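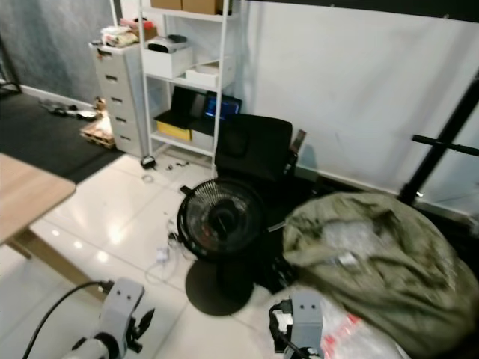 May 29, 2021 — storage corner, first pass

Started at 9 with the white shelving unit. Two cardboard boxes stay on the top shelf. The white boxes go one level down, the open one on the left. A laptop with the lid up and a second laptop or tablet are on the lower shelf for now, the yellow box and a white one under them. I want both moved to the table before anything heavier goes on that unit. Jordan Whitlock has the load sheet from Plundstead and has not sent it.

The drawer cabinet is the larger job. Cloth and bags are still piled on top, the pink and white material with them. Plan: bags to the bottom drawer, cloth folded and sorted by size. Labels ordered from Pullano, pack of 298, delivery in August. Masking tape until then.

Floor: debris in front of the shelf needs a dry sweep before mopping. These glossy tiles show every streak — two passes with clean water, no detergent on the second. Coil of thin cable to be tested, then tied and binned with the others. Mat to be lifted and swept under; small items on it go in a tray first.

Fan stays by the office chair. The cord beside it needs a clip along the baseboard.

Stopped at 11. Cabinet tomorrow, top first, then drawers from the bottom up.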